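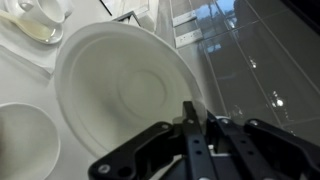

Suvalmont Technical College
Student Robotics Projects, Equipment Support Desk
Ticket 52: Gripper loses hold on dinnerware during table-clearing task
Project: Habte (second-year group project)
Submitted by: Shewit Gebreyes, student lead
Assigned to: Asnakech Tekleab, laboratory technician
Priority: Normal
Status: Resolved, monitoring

Description of problem
The arm picks up the large white plate by its rim and raises it from the table. During the turn toward the rack, the plate rotates downward in the fingers. In several runs the plate touched the table before the turn was complete. The cup and the bowl are not affected. The group has a course demonstration to complete and requests assistance before the practice period closes.

Steps already taken by the group
Gripping pads wiped with a dry cloth. Arm restarted. Gripper opened and closed without load; no unusual noise. Grip force raised one step in the Skilance control panel. The fault continued.

Response from support desk (A. Tekleab)
The ticket has been accepted. Please do not raise the grip force any further. The course rules set a limit for ceramic items, and the group is now at that limit. Please provide the following:
Run log for the last 14 attempts.
The version of the task file in use.
Whether the pads were changed at any time after the July inspection.

Response from submitter (S. Gebreyes)
The run log has been placed in the project folder. Of the 14 attempts, 5 ended with the plate slipping. The task file is the one the group submitted for the midterm review, with the approach point for the plate moved closer to the edge of the rim. This change was made so that the fingers would stay clear of the cup and saucer. The pads were not changed after the inspection.

Findings
The log was reviewed and the arm was examined at the bench with the group present.
1. The approach point is too near the edge. Only the tip of each pad reaches the rim, and the weight of the plate turns it about that point.
2. One pad had begun to lift from its backing at the upper corner. The lifting was slight and was not visible with the gripper closed.
3. Finger link screws were checked with the driver. None required tightening.
4. The turn speed in the task file is higher than the value approved for the class. The group was not aware of this. The value came from the Usside sample file, which was prepared for plastic dishes.

Corrective action
Both pads replaced from class stock. Approach point moved inward by 5 mm. Turn speed returned to the approved value. Grip force returned to its original setting. The saucer position on the table layout was moved away from the plate to restore clearance for the fingers.

Verification
The group completed 28 runs with the same plate under supervision. No slip was recorded. In one run the arm stopped before contact and reported a position error; the run was repeated after the arm was homed. The error has not returned and is not considered part of this ticket.

Instructions to the group
Record any further change to the approach point in the project notebook, with initials. Inspect the pads with the gripper open at the start of each session. Any chipped dish is to be removed from use and reported to the desk.

Submitter acknowledgment
Received. The notebook has been updated, and the earlier task file has been moved to the archive folder. The group asks whether the replaced pads should be returned.

Support desk
Yes. Please leave them in the parts tray marked with the ticket number. This ticket will remain under monitoring until the demonstration is complete.

Last updated August 14, 2020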